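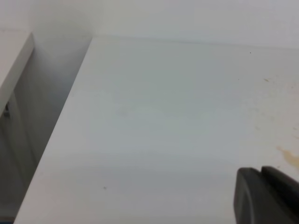 Did the Thursday Collection Work? A Report on Our Donation Drive

For our community service unit, the class had to pick one local fundraising effort and judge whether it did what it claimed. My group picked the winter clothing drive run by the Sarnik Street shelter and sponsored by Warnenis, a furniture store near our school. The poster said the drive would "change lives." I wanted to know whose, and how anyone would check.

The store promised to match cash gifts up to $500. That sounds generous until you read the small print on the flyer, which says the match could be paid in store credit. Zbigniew Sadowski, who manages the shelter, told us the credit went toward two mattresses. He was happy with them. I still think donors should have been told in plain words what kind of match they were getting.

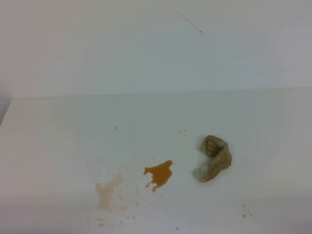
Clothing was the bigger part of the drive, and the part with the weakest records. The shelter logged 700 items in March, but an item could be a winter coat or a single sock. Sorting rules were loose too. A crumpled cloth on a white table, like the one here, would go in the log as one item under the March system, with no note of its size, its condition or whether anyone could use it. We asked how much of the total was thrown out and got three different answers. The closest thing to a record was a notebook from the Nunau Club, whose members sorted on 14 evenings and wrote down discards on only a few of them.
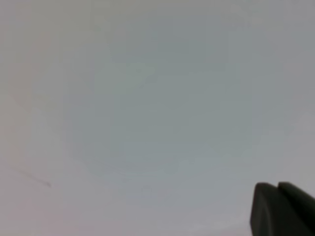 Figure 3. Pale gray surface, close view.

We also handed out a survey to donors and got back more than 50 forms. Nearly everyone said they would give again. I don't put much weight on this, as the forms were filled out at the drop-off desk with a staff member standing there - and people who had a bad experience probably didn't stop to write about it.

The Gál method from our textbook says to compare results with what the group said it needed before the drive. We couldn't do that. The shelter's list said "warm clothes, all sizes," and almost any bag of clothes would meet it.

My group disagreed on the grade. Two of us wanted to call the drive a success and I did not. We settled on "unproven," and we recommend that the shelter keep a discard count and that Warnenis state its match in dollars or in credit on the front of the flyer.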